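Salt Reduction in Canteen Soups: Final Report
Nutrition and Public Health, second-year group project
Stovent College

1. Background

Our group looked at whether the salt in canteen soup could be cut in small steps without students buying less of it. We picked soup because it is sold every school day at the Korkmont campus and the kitchen makes it from scratch, so the recipe can be changed. High salt intake is linked to raised blood pressure, and people who eat a lot of ready-made food often don't know how much salt they are getting.

The kitchen weighed its salt for us over one week in August, before the project began. A bowl of the vegetable soup came out at almost 900 mg of sodium. The lentil soup was lower, and we left it alone so that we had something to compare against.

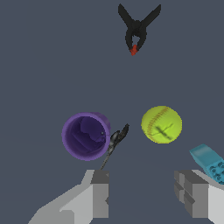 2. Method

The vegetable soup was changed in three steps. At each step the kitchen used less salt and less of the Bedia stock powder, and added more onion, celery and black pepper. Each version was on sale for two weeks. No sign was put up during the first two steps. At the third step a small card on the counter said the soup now had less salt.

We collected two kinds of data. The first was sales from the register, which the kitchen gave us as daily totals. The second was a short paper survey handed out with the tray at 12:15. It asked how the soup tasted on a five-point scale, and whether the student had added salt at the table. We got 372 usable surveys. Surveys with the taste question left blank were dropped.

The Szulc building has its own coffee counter that sells soup on some days. We left those sales out, as the counter buys its soup in.

3. Results

Sodium in the final version was down by 40 percent from the starting recipe. Sales of the vegetable soup stayed close to the same level through the first two steps – a little up in one week, a little down in another. They dropped at the third step, and lentil soup sales went up by a similar amount. 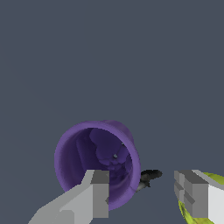 Taste scores followed the same pattern. The first two versions scored about as well as the original. The third scored lower, and several students wrote "bland" or "watery" in the comment box. More students also said they had added salt at the table.

4. Discussion

We can't tell whether the drop at step three came from the taste or from the card. Both changed at the same time, and that was a mistake in our planning. A better design would have kept the card back for a fourth period. Other studies we read in class found that a "less salt" label can make people expect a weaker taste.

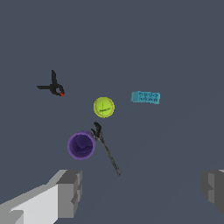 The weather may have mattered too. The third period was warmer, but lentil sales did not fall with it, so we don't think it explains much.

Our sodium figures come from weighed ingredients and package labels. A lab test would have been more exact, but each sample cost more than 100 dollars and we had no budget for it.

5. Recommendations

The kitchen should keep the step two recipe for now. If it wants to try step three again, it should do so without the card and wait at least a month. The salt shakers could be moved from the tables to the tray return side. We did not test this.

The survey form and the three recipes are in the appendix.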